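Projects > Grants > Petia Fund > Progress reports

Print this page | E-mail this page

Vumness shared workroom: second progress report to the Petia Fund
May 1, 2023
Prepared by Els Postma

Dear Wilma Meijer,

You asked for a report on what the furniture money has done so far, and you asked that it be shorter than the last one. I have tried.

The award was $3000. We have spent $2099 of it on desks and delivery, and $312 on paint for the walls, which are now white, as are the desks and the cabinet. Joris Geerts chose the color. He describes the result as calm. Asanka Kanagaratnam describes it as being inside a refrigerator. Both opinions have been noted and the paint stays.

Furniture

All the desks from Dunier are up and in use. They are the model with the shallow curve cut into the front edge, where a person is meant to fit. Thijs Mertens put most of them together over two evenings and ended with a small bag of leftover bolts that he has asked me not to discuss. Nothing wobbles. The rounded corners were extra and I would pay for them again, having met the old desks with my hip for six years.

Surfaces and cleaning

Our first report promised you that the white tops would be "easy to keep clean." I wrote that sentence before anyone had used a marker near one. The drawing group went through a box of them in its first week, and it is now plain that a matte white desk keeps a very full record of its users. Pencil and coffee come off with a damp cloth. Marker is slower and tends to travel on its way out, so that a small black line becomes a large gray area.
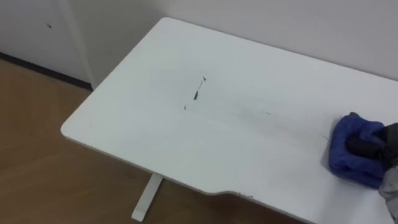
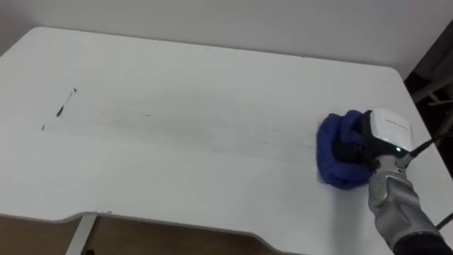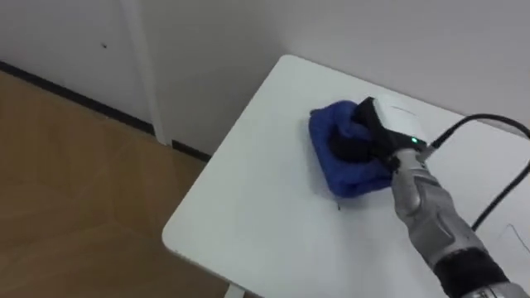 Wiping down a white desk top.

The cleaning budget was set at $228 for the year, and I expect almost all of it to go on cloths and spray. Mulder, who supply both, have offered a stronger cleaner for ink. Asanka wants to try it on the underside of a desk first. I agree with her, having once taken the finish off a kitchen table with something that also promised to be gentle.

We have bought paper covers for the drawing group to work on. They were greeted without joy. Joris has put up a notice about using them, written in marker, on the wall he had just painted. He says he used a backing sheet. Mostly he did.

Use of the room

The mornings are well filled and the evenings are getting there. The early afternoon remains a problem, mainly because the sewing circle and the homework club each believe they have it. Thijs has drawn up a timetable that gives both of them less than they wanted, and I take the equal volume of complaint as a sign that he got it right.

Still to do

The chairs are the large item left. We have two quotes and are waiting for a third, which was promised in the first week of May. We also need a shelf for the cleaning things, which at present live wherever the last person put them down. I will send receipts for both with the final report, along with the delivery note that was missing last time. It was in the cabinet.

Els Postma
Vumness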